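Slow hands

Teodor Onu wants his robots to hesitate. Not for long. A fraction of a second, right before the fingers shut, and he has spent most of a year arguing that the pause is where the learning happens.

The method is called Prelamer. Ordinary grasp training scores the end of the job — did the thing come up off the table, yes or no. Prelamer scores the last few centimetres before that. Arm comes down, stops, guesses how the grip will go, and gets marked on the guess as well as the lift. Bad guess, good lift? Still loses points.

"It annoyed everyone," says Onu. "You have a robot that picks up the jar and you tell it, no, you were lucky."

Jars are the staple at his lab, Dririx. Small, round, easy to knock over and the same from every side, so the camera gets no help from the shape. Tape on the table marks the start spot. A run is 20 tries, then the jar gets shifted and the whole lot starts again. Dull work, mostly. Curtains drawn, lamps on, someone with a clipboard and cold tea.

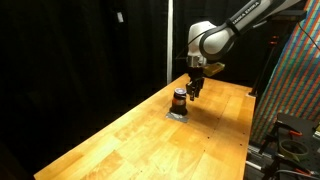
What the numbers say

The older method, Resto, dropped or missed the jar on 12 tries in the first run after a lighting change. Prelamer missed five. By the second run it was down to two, with no new training in between, only the guesses feeding back in. Resto did'nt budge.

Small numbers, and Onu is the first to say it. One lab, one arm, one kind of object. He hasn't tried bags or anything soft, and a wet glass he won't even discuss.

Speed is the other gripe. The pause adds up over a day and a packing line would feel it. A follow-up called Kamel skips the stop when the guess is confident enough, and early runs look decent, though it still gets cocky near the table egde.

Results are due out in March. Until then it's more jars, more tape, and a long argument over what counts as a miss — Onu says a wobble should.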